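Stop Making the Bed First Thing

By Esperanza Villalobos
24 Mar 2020
14 comments | 2 shares

I grew up in a house where the bed was made before breakfast. My mother pulled the sheet tight while we were still looking for our socks. When I got my own apartment in Flaston I did the same thing for years and never asked whether it made sense. I now think it doesn't, and I want to argue for a different order of doing things.

My position is that a bed should be left open for most of the morning, used as a work surface for the laundry, and made once, when that is finished. In a small home the bed is the largest flat clean surface you own. Making it at seven and then refusing to touch it until night is a waste of the best table in the house.

Consider where people fold. Most of the people I know fold on the couch, which is too low and too soft, or on the kitchen table, where there are crumbs and somebody's mail. A few fold standing up, holding a shirt under the chin, and the shirt comes out crooked. A bed is wide enough to lay out a fitted sheet, and you can walk around three sides of it if the room allows. Mine allows two.

The usual objection is that laundry dumped on a bed stays on the bed. I accept that this happens. It happened to me all through December, when I moved the same pile to the chair every night and back to the bed every morning. What fixed it was making the bed last. If the bed is already made, the pile is sitting on a finished job and you can pretend the room is mostly done. If the bed is still open, the pile is standing between you and the finished job, and you deal with it.

The second objection is about looks. An unmade bed is supposed to say something about the person. I have heard this from relatives and from a neighbor when I lived in Grenon, who kept her bedroom door open so that visitors could see the spread. I don't think a visitor should have an opinion on my quilt at ten in the morning, and these days there are no visitors.

That brings me to the quilt. I am in favor of loud bedding. Stores have been selling us gray and white for so long that people think a grown woman's bed should look like a hotel. A printed quilt is more practical. Cartoons, fruit, flowers, whatever you like, a busy print is forgiving of a wrinkle and of a small stain that didn't come out. It also doesn't have to match the sheet. I have never matched a sheet to a quilt on purpose, and I have slept fine.

Dark things are a separate matter. Anything black and fuzzy should be folded first and put away first. It sheds on light bedding and it collects lint from everything else. I learned to start with it and then go over the sheet once with my hand before I put down the whites. My sister does it in the reverse order and owns a lint roller in every room.

I also think people fold too much. Underwear does not need folding. Pajamas can go back under the pillow. Blankets only need to be folded if they are leaving the bed, and a throw that will be used again tonight can be laid across the foot. I folded everything for years because I had been taught to, and a good part of it was unfolded again the same evening.

Then there is the sun. My bedroom gets it in the morning, straight across the mattress, and it is gone by lunch. A sheet that has been slept in for a night ought to get some air and light before it is covered up. My grandmother threw the covers back to the foot of the bed and opened the window in any weather. My mother thought this was old-fashioned. I have gone back to it and I like getting into the bed more at night.

Many of us are home all day this week and probably will be for a while. The bedroom is also the office now, and sometimes the place where a child does schoolwork. I expect to read a lot of advice about keeping a routine, and I expect most of it will start with making the bed. I would start with the wash, and leave the bed alone until the wash is put away. 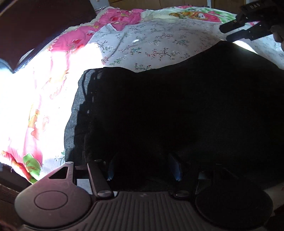

I will give the early bed-makers one point. If you leave for work at seven and don't come home until six, make it before you go or don't make it at all. My order only works for people who are in the house. When I go back to taking the bus, I will probably leave mine open with the covers turned down, and do the folding on Saturday.

14 comments | 2 shares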